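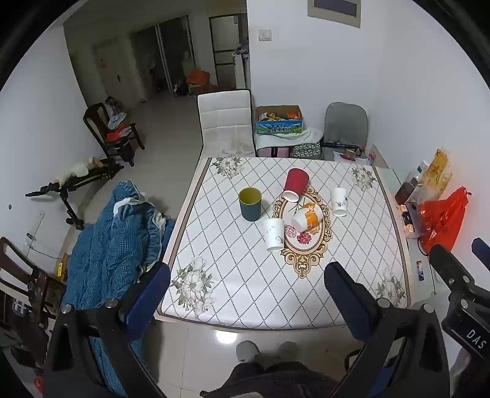 Living without a kitchen: a thread

1. Our kitchen came out at the start of November and it isn't back yet. As of December 23, 2021 we have units, a floor and a tap that works. We do not have a worktop or an oven. A few people have asked how we're managing, so I'm putting it all in one place.

2. Background. It's a terraced house in Wernbridge with a galley kitchen at the back. The old one had been in longer than us and the floor under the sink was soft. The quote from Plalico said four weeks. I believed it, and planned the food, the washing up and my temper for four weeks.

3. The floor was the delay. When the sink unit came out you could put a screwdriver through the boards. Two joists had to be replaced and the joiner couldn't start straight away. If your house is old, ask what happens to the dates if the floor is bad. I didn't ask.

4. Where we cook: the front room. There's a microwave on the sideboard, a slow cooker on the floor by the fireplace (stone hearth, can't be scorched) and the kettle on a tray. We don't run the microwave and the kettle together off the same extension lead. Please don't do that either.

5. Washing up is the worst part by a long way. We did it in the bath for the first week and my back was finished. Now it's a plastic bowl on a stool in the shower, and I sit on the edge of the bath. Scrape every plate into the bin first. Rice in a bath plug is a horrible job.

6. We gave in on cups quite early. Paper ones for most of the day, and a proper mug each for the first tea of the morning. I'm not proud of the waste but I'd have gone under with the mugs as well. I rinse the plastic ones and keep them going.

7. Things that come out well from a slow cooker when you can't fry anything first: dal, chilli made with tinned beans, sausage casserole (pale sausages, you stop minding), rice pudding, whole baked potatoes wrapped in foil. Chicken thighs are fine with the skin off.

8. Things that don't: anything with pasta in it, anything with milk added early, and a pork joint I'd rather not talk about.

9. Microwave notes. Porridge needs a much bigger bowl than you think. Frozen peas are perfect. Scrambled egg is fine if you stop and stir it a lot. You can steam salmon under a plate with a splash of water and it's better than I used to do it in the oven.

10. Money. We'd put aside £50 a week for eating out or takeaways and thought that was generous. It went in the first few days. The chip shop is lovely but you don't want it again the next night. What helped was soup from the market and a bag of rolls, which did us two lunches.

11. Ginette Simard from next door but one lent us a shelf in her freezer. I cannot tell you how useful that was. Ours had to be switched off while the electrics were done, and I'd have thrown away half a lamb. We've paid her back in lamb.

12. Dust. It gets everywhere, even with the door taped. Put your toaster in a bin bag and tie it. Put the good pans in the loft. I left a box of cookbooks in the hall and every one of them is gritty.

13. Label the boxes by when you'll want them, and forget which cupboard they came from. I wrote "left of cooker, top" on a box, and the cupboard left of the cooker no longer exists. The tin opener was in that box. I bought another tin opener.

14. The worktop is where we are now. I chose a dark speckled one called Huanca, from a small sample, under a shop light. On the day of the template it was out of stock. We've waited for it. I could have taken the grey they offered and been cooking by now, and I do think about that.

15. In the meantime there's a sheet of chipboard laid across the units. It is strong enough for a toaster and a chopping board. Don't get it wet. It swells up like bread and then it never sits flat again.

16. The cooker is second-hand, from a yard out at Nodthorpe. It's gas, so it was always going to need a registered fitter, and Bautista Figueroa is coming to connect it once the worktop's in. He did our boiler and he turned up when he said, so he can have all my future work.

17. Someone asked about living with a building site when you work from home. Badly, is the answer. The drilling is fine because you can hear it start. The radio is harder. I did my calls from the bedroom sitting on the laundry basket, and moved anything important to first thing, before the van arrived.

18. Ask the fitters what time they want the kitchen clear and what time they pack up. It took me a fortnight to ask. They'd been stopping for nearly 30 minutes every morning because I kept coming through to get to the back door. We have a side gate. I could have used the side gate.

19. Take a picture of every wall while the plaster's off, with a tape measure held up against it. I have used mine already. There's a pipe exactly where I wanted to put the spice rack.

20. Christmas dinner, then. No oven, so no turkey. We're having a ham done in the slow cooker (I tried one in November and it was good), microwave sprouts, red cabbage that I made at my sister's and froze at Ginette's, and cold potato salad in place of roasties. The pudding was always going in the microwave anyway.

21. Would I do it at this time of year again? No. Summer would be easier in every way. You could eat salad, you could wash up in the garden, and the back door being open all day wouldn't matter. We had coats on indoors for most of the first week.

22. Would I do it at all again? Yes. The new drawers are deep and they close softly, and I go in at night just to open one. The window looks bigger with the wall cupboard gone. The floor doesn't move when you walk on it – I hadn't realised how much it moved before.

23. A few replies asking about the old units. They went for free to a man fitting out a shed. The doors were still decent. If yours are coming out, offer them round before you pay for a skip.

24. And to the person who asked about the tap: it's a plain one with two levers. I looked at the boiling water sort and couldn't face the price on top of the joists. The kettle's moving back in as soon as there's something solid to stand it on.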